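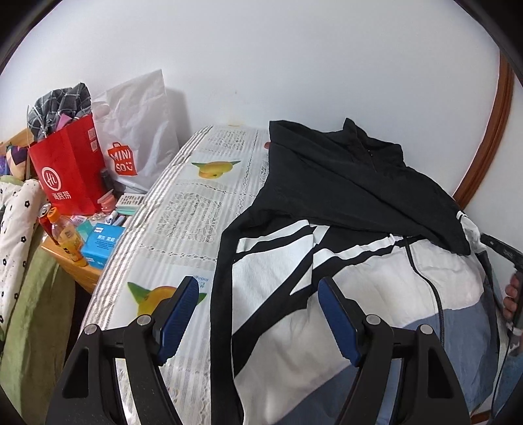
Looking After Prints, Frames and Albums at Home

Tips for anyone who makes, buys or inherits photographs and wants them to last

I have been making and hoarding photographs since I was at school, and at last count there were 1,758 prints in this house. They live in boxes, in albums, on walls and (until recently) in a biscuit tin under the stairs. Along the way I've ruined a few, rescued quite a lot more, and picked up a pile of small habits that I'm very happy to pass on. Nearly everything below can be done on a kitchen table with things you already own!

Before you start

Wash your hands and dry them properly – properly, between the fingers too. Skip the hand cream until you've finished. I used to wear cotton gloves for everything, but they made me clumsy and I bent more corners wearing them than I ever did without. Clean dry hands, holding the print by its edges, suit me far better for paper prints. For negatives and slides I do put gloves on, the thin nitrile sort, and I hold those by the edges as well.

Clear a proper space. Move the tea to another table. Lay down a clean sheet of plain white paper or an old pillowcase that has been through the wash without fabric softener, and work on that. Pens go away too, and if you need to write anything, use a soft pencil.

Dusting a print

Start with a rubber blower, the squeezy kind sold for camera lenses. Three or four puffs will shift most of what's there. Don't be tempted to blow with your mouth, as you will spit on it sooner or later. I did it to a lovely picture of my grandmother's allotment and the speck is still there in the sky.

If the blower doesn't manage it, take a very soft, wide brush and stroke from the middle towards the edges with hardly any pressure. A new make-up brush is fine so long as it has never met any make-up. Keep it in a clean envelope between jobs.

Never use water, glass cleaner or a baby wipe on the picture side of a print. Inkjet prints can smear at a single drop and old glossy ones can go tacky.

Flattening a curled print

Prints that have been rolled in a tube for years can be stubborn. Don't force them! Unroll as far as the paper goes willingly, lay it face down on clean blotting paper, put another sheet on top and then a big flat book. Leave it overnight. In the morning unroll a bit further and do the same again. A really tight one took me most of June.

If the picture surface has begun to crack, stop there and take it to a paper conservator. Cracks in the emulsion only travel.

Cleaning the glass in a frame

Take the glass out first if you possibly can. Spraying a framed picture is how liquid creeps under the rebate and leaves a brown tide line along the bottom of the mount, and there's no shifting that afterwards.

1. Lay the frame face down on a folded towel.
2. Ease up the tabs or pins with a blunt table knife, lift off the backing and set the mount and print to one side, under a sheet of clean paper.
3. Slide the glass out and wipe it with a barely damp microfibre cloth. Go over it again with a dry one.
4. Hold it up to a window at an angle. You'll spot smears you couldn't see flat.
5. Let it air for ten minutes before anything goes back in, even if it feels dry.
6. Blow any fluff off the inside of the glass at the very last moment, then close everything up quickly.

Acrylic glazing scratches if you so much as look at it, so use the softest cloth in the house and no paper towels. It also builds up static and pulls in every hair for miles. A slightly damp cloth calms that down.

When you've closed the frame, run paper tape around the back where the board meets the wood. It keeps out dust and those tiny black thunder bugs that love to crawl in and die in the middle of somebody's face.

Hanging without swearing

Cut a paper template for each frame and mark where the hook falls when the wire is pulled taut. Stick the templates up with low-tack tape and live with them for a day. I always shift at least one! Then nail straight through the mark and tear the paper away.

For a row, line up the centres and ignore the tops. Mine sit at 150 cm from the floor to the middle of the picture, which suits the two of us. Anything over the sofa goes a little lower.

Keep good prints off the chimney breast, out of the bathroom and away from any wall that gets direct sun in the afternoon. I hang copies in the sunny hall and keep the originals boxed. Two felt pads on the bottom corners of each frame let a bit of air behind it, and they stop it going wonky every time the front door slams.

Boxes and albums

The loft is too hot in summer and the cellar is too damp all year, so a cupboard on an inside wall is the place to aim for. The bottom of a wardrobe is perfectly good as long as the boxes are up off the floor.

Buy acid-free boxes and don't stuff them. A box that would hold 200 small prints is much easier to live with at three-quarters full, as you can flick through it without scraping anything. Fill the gap with a folded piece of acid-free card so the prints don't slump and curl.

My friend Zhuoran Peng puts a slip of paper between each decade with the names of everyone she can recognise written on it in pencil. I copied the idea straight away and it has made our boxes so much more fun to get out when family visit.

Old sticky-page albums (the ones with the peel-back plastic) are the villains of the cupboard. The glue goes yellow and grips like mad. Slide a length of unwaxed dental floss behind the print and saw gently from corner to corner. If it won't budge, leave it be and photograph the whole page in good daylight by a window. I rescued 37 pictures from one album with a single reel of floss, and the rest I copied as they were.

Rubber bands, paper clips and sticky notes all need to come off before anything goes into storage. Bands melt, clips rust and the notes leave a strip of glue that catches dust for evermore.

Writing on the back

Soft pencil, a light hand, and close to the edge. Put the print face down on something hard, as a squashy surface lets the pencil dent through to the front. Resin-coated paper won't take pencil at all, so for those I slip the print into a polyester sleeve with a small paper label.

Who, where, when. If you aren't sure of the year, put a question mark after it and someone braver can argue the point later.
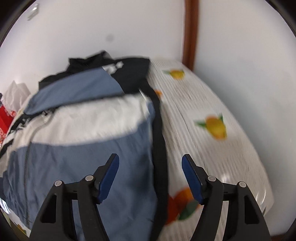

Can I store colour prints and black-and-white prints in the same box?

They'll be fine together for everyday family pictures, provided the box and any dividers are acid-free. Keep anything that smells of vinegar well away from the rest, though. That smell comes from old film breaking down, and it spreads to its neighbours. Newspaper cuttings want their own folder as well.

How do I get a musty smell out of an old album?

Stand it open like a fan in a dry, shady room for a few days and turn it round now and again. If it still whiffs, put it in a large lidded box with an open dish of bicarbonate of soda beside it (never touching) and leave it for a week or two. Brush off any dry mould outdoors with a mask on, and put the brush in the bin afterwards.

Is it worth scanning everything?

Pick your favourites first and scan those well. Wipe the scanner glass before every batch, let it dry, and set it to 600 dpi for small prints. Name the files as you go. I left mine until the end and spent several evenings staring at a folder full of numbers! Then keep one copy on the computer and another on a drive at a relative's house.

What about prints that have got wet?

Work fast, and don't let them dry in a stack. Separate them in a tray of clean cold water if they're already stuck, then lay them face up on blotting paper out of the sun. If you can't get to them all the same day, bag them up with greaseproof paper between and pop them in the freezer until you can. Inkjet prints are the exception, so lift those straight out on to blotting paper and keep them away from the tray.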